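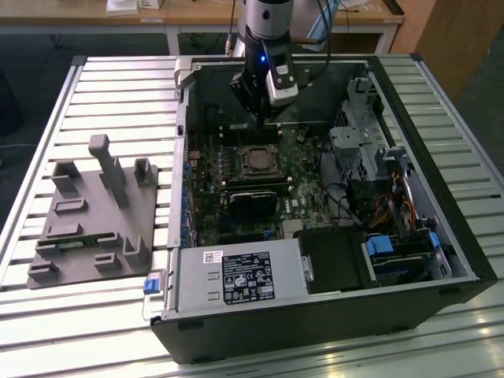

About us

Gollcombe Computer Repair is a small workshop for desktop computers. We repair them, we clean them, and when an owner does not want a computer anymore, we prepare it for a second life in another home or classroom. We are in Narnwood, behind the bakery on Talavera Street, and the entrance is the green door.

The workshop was opened by Lwazi Du Plessis, who came to Narnwood to study and stayed here to work. In the beginning he repaired computers for his neighbors in the evening, at his kitchen table. Later the kitchen was too small, and his family agreed with this opinion very quickly. Bevan Bolger joined him after the move to Talavera Street. Bevan takes care of the spare parts, the shelves and the bills, and he is the person who will answer if you telephone in the morning.

What we do

Most of the computers which come to us are office desktops of the ordinary kind. We like them. The side panel comes off, the machine can lie flat on the table, and the memory, the drives and the power supply can be reached by hand. Many times the repair is a small one: more memory, a new drive, a fan that must be cleaned. We will always tell you the price before we begin, and if the repair costs more than the computer is worth, we will tell you this also.

We also take computers apart for parts. A board that has failed may still have a good processor in its socket, and a case without a working board may have a good power supply. We test each part, we write the result on a label and we put it on the shelf. Last year we gave back to use 1,046 parts in this way. The year before it was less, but we did not keep the list so carefully then, so please do not compare.

Schools

We have an agreement with 11 schools in Narnwood and Mosdale. They bring us their old desktops, usually in November, and we return those which can be repaired. The others stay with us for parts, and what remains goes to the metal recycler.

Your data

Before we open a donated computer for parts, we take out the hard drive and erase it. If it cannot be erased, we destroy it. You may stay and watch, many people do. For a repair we do not touch your files, but please make a copy of them at home first.

Visiting us

We are open from nine in the morning until five. You do not need an appointment for leaving a computer. Please bring the power cable with it, and write your name on the cable too. We do not repair phones or printers. For laptops, ask Bevan, he will say yes for some models.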